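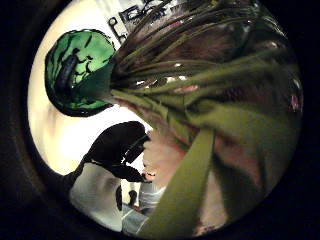 Kudamen, the dried flower studio and shop, will open a second location in Birkitari this July. The new shop is in the former Shibata hardware building and will carry dried bouquets, seed packets and secondhand vases. It will be open until 6 p.m.

"We ran out of hanging space in the old shop two winters ago," said Poppy Ashworth, owner of Kudamen. "The drying room here is dark and it stays cool, so the yellows keep their color a lot longer."

The studio buys its flowers from 13 growers, all of them within 50 miles of town. Stems are cut in the morning, stripped and hung upside down the same day. Most are ready to sell after almost 12 days - thicker heads take longer. 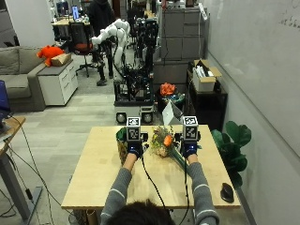

A small bouquet with dried yellow and cream blooms and one orange flower.

Kudamen sold 442 bouquets by mail last fall. Mail orders will now be packed at the Birkitari shop by Ashton Paewai, who joins as shop manager after several years with the garden supplier Clateo.

"People ask me about dust more than anything else," said Paewai. "A hair dryer on the cool setting takes care of it. Keep the flowers out of direct sun and out of the bathroom."

Evening classes in bouquet making will start once the shop is open. Places can be booked at the counter, and materials are included in the price.

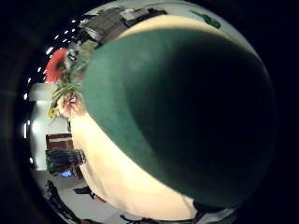 Do dried flowers need water in the vase?
Dried stems should be kept in a dry vase, as water will make them soften and rot.

Press inquiries and requests to visit before opening day should go to Poppy Ashworth at the Kudamen studio.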